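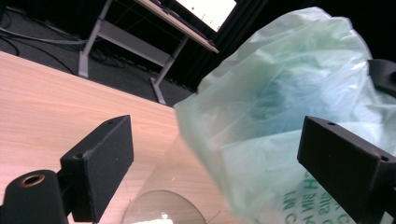 Hand-held gripper demos: thin plastic bags ruin my gripper width labels

Posted by Carereo, January 5, 2025

I'm recording demonstrations with a hand-held two-finger gripper, wrist camera only, for a policy that handles thin plastic bags and clear containers. 327 episodes so far. Rigid objects replay fine on the arm. With bags, the arm closes to the recorded width and the film slides out. The pads are flat and black. Is this a calibration problem, or do I need to switch to remote control so the demonstrator is limited to what the arm can do?

Zarell
Check calibration first. A film has almost no thickness, so your recorded width at grasp is near zero and any offset between the hand tool and the arm's gripper shows up as a missed pinch. Close both fully, log the reading, and subtract. Then command slightly past closed on replay and let the current limit set the force. My offset was 4 mm and I had blamed the policy for weeks.
Gather a fold between the pads where you can. A single layer gives you very little to hold.

Přemysl Paulík
Agree with the above, but width alone won't fix it. Your hand squeezes harder on slippery film without you noticing, and none of that is in the data. Either add a force sensor to the trigger or use a fixed closing force for all soft items.
I wouldn't move to teleop for this. I tried it on a similar job and the demos were slower, with a lot of hesitation near contact. What did help was watching the wrist view during recording – a bag can fill a good part of it and hide a clear container. Approach from the side and re-record anything where the rim never comes into view.

Cronin
just use grippier pads, worked for me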